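6. Visitor Demonstration: Brick Handling

This section covers the two-arm brick station as it is run on open days. Read Section 5 (Power-Up) first. The operator on duty must be signed off by Themba Engelbrecht or Unathi Van Wyk.

6.1 Preparing the table

1. Cover the tabletop with brown paper. Press out sharp creases. Soft wrinkles are acceptable.

2. Let the front edge of the paper hang over the table. Do not tape it to the cables below.

3. Set out the white, green and blue bricks, studs up, with open paper between them.

4. Start the Faneo controller and load the open-day program.

CAUTION: Keep visitors behind the floor line whenever the arms are powered. The line is 53 inches from the front edge of the table.

6.2 Running the demonstration

5. Select HOLD, then press Start. One arm lowers its gripper onto the white brick and keeps it flat on the paper. The other arm stays clear with its gripper open.

Note: "Left" and "right" in the menus refer to the robot's own arms. For an operator facing the bases, the left arm is on the right.

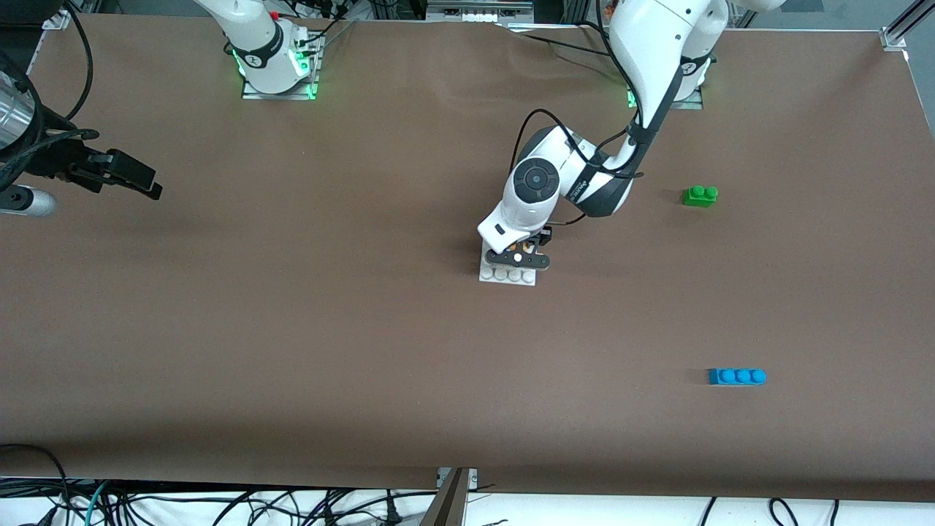 6. Leave the arms in HOLD for 15 seconds while the presenter names the parts.

7. Press Continue. If a brick has shifted, press Pause, wait for the PAUSED message, and switch off arm power before reaching in.

8. After five cycles, return both arms to Home.

6.3 Ending the session

9. Switch off arm power at the controller.

10. Collect the bricks and enter any stops in the station log. Send faults to Busisiwe Xaba at Davuvora.

Section revised May 7, 2022.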